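Upholstery fabric

Upholstery fabric is the cloth used to cover seats, sofas, benches and headboards. Heavier than dress fabric, usually woven. Plain greys and flecked weaves are common, as they hide dust. Throws and other soft covers are a seperate trade.
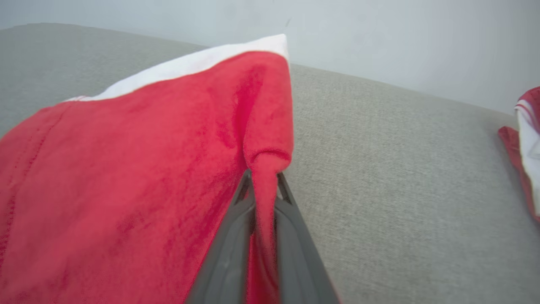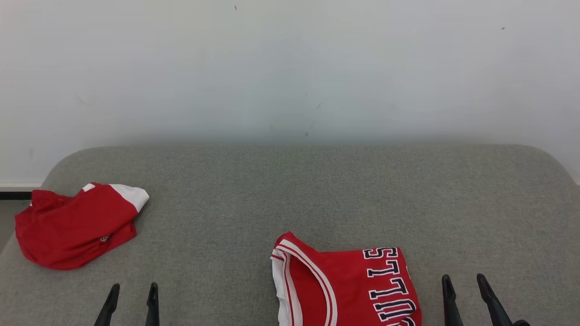 Red fabric with a white border (first); grey flecked weave on a seat (second).

History
Wool and horsehair first, later cotton and linen. Man-made fibres came in after the war. The Viltbridge mill ran 61 looms at its peak, most of them on plain cloth for the firm of Farska. Closed one June, the building is now flats.

Wear
Measured in rubs. The cloth is rubbed until threads break. Okoro, a small maker, checks its samples every 1,000 rubs. Femi Osagie's handbook sorts fabrics into 5 grades, light to heavy; Ifeanyi Bako used only 3, and shops still mix the two up.

Care
Vacuum with a soft brush. Blot spills, dont scrub. Loose covers may shrink, check the label before washing. Strong sun fades most dyes, reds especially.

See also
Fleece; Horsehair; Lendance weave; Piping (sewing)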